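How to Share a Kitchen Bench With a Robot Arm (and Enjoy It!)

We've had an arm working the prep bench at Skovau since April, and I get asked about it so often that I'm writing the whole set-up down. First up, a pale green container on the speckled benchtop, seen from down at the gripper.
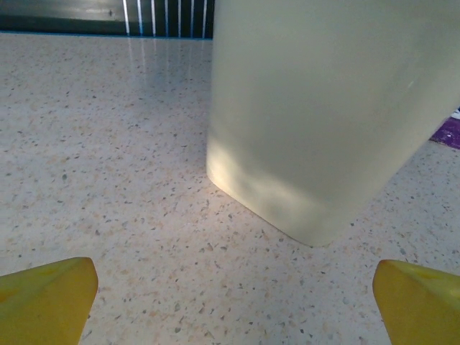

Before you start: talk to the crew

Do this well before you touch a cable. Sit down with everyone who uses the bench and ask which jobs they'd happily hand over. Ours said fetching and putting back containers, straight away, no argument. They wanted to keep tasting, seasoning and plating, so those stayed with people. Write the list up and stick it where the roster lives.

Step 1: Pick one container

Choose a single shape and stay with it for the first fortnight. Mereana Lockyer runs our mornings and she talked me out of starting with seven different tubs (thank goodness!). Rounded corners are fine, but check that the gripper opens wide enough with a bit to spare on each side.

Step 2: Agree on home spots

Every container gets a place to live on the bench. Let the people who work there choose the spots, then teach them to the arm. Cloths and mats need a home too, well clear of the path.

Step 3: Practise with water

Fill to two thirds, lid on, slowest speed. Run 27 lifts in a row with someone at the stop button. If one slips, lower the fill and begin the count again.

Step 4: Rewrite the shift

This is my favourite part! Some 2 hours of fetching came off our morning, and we decided together where they'd go. Poul Ingvarsson now does stock orders in working hours and no longer at home, and two of the juniors are learning sauces.

Step 5: Name a bench lead

One person per shift can pause the arm, change a home spot or send it back to park. Rotate the role so everyone learns it. Keep a notebook beside the stop button for anything odd, even small stuff, and read it out at handover.

Next month we're adding a second container shape, and I'll update Step 1 once we've settled on the lids.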